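Makell Play Kitchen Burger Set
Section 4: Building a Burger on the Tray

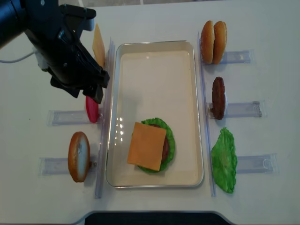 Before you start, wipe the tray and let it dry. Lay it on a flat table with one short side toward you. Keep 20 inches of table free to the left and right for the ingredient holders.

1. Stand one rail along each long side of the tray. The rails should be upright and should not lean on the rim.

2. Slide the clear holders into the rails so they point away from the tray. Push until each one stops.

3. Stand one slice in each holder, on its edge. Do not stack two slices in the same holder.

4. Lay the lettuce on the tray first, ruffled side up. Leave room above it for a second burger.

5. Put the patty on the lettuce, then lay the cheese on the patty. The corners of the cheese may hang over — this is normal.

6. Add the tomato and any other slices you want.

Note: If a slice falls over in its holder, take it out and wipe the slot. Crumbs at the bottom are the usual cause.

Caution: The clear parts can crack if dropped. Do not use a holder with a chipped edge. Do not put rails or holders in the dishwasher.

To order spare holders, ask for part 1176. For storage, see Section 5.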